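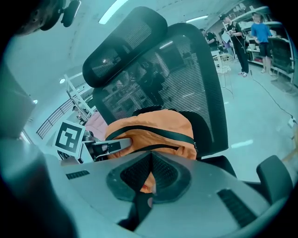
## 4.2 Recording a pick-up example

1. Hold the Ridham gripper by its handle with the fingers open.
2. Press Record and keep still for two seconds.
3. Move toward the object at a steady speed. For soft items such as bags, bring the finger in from the side.
4. Close the fingers, lift, and hold.
5. Press Record again to end the example.

**Note:** Keep the marker board in view at the start of each take. A take with no board is rejected on upload.

**Caution:** Do not pull on a strap that is caught behind a finger — open the gripper first.

A full set is 88 examples. Stop after 35 and check the battery. Send rejected takes to Gladys Shemweta, with the take number.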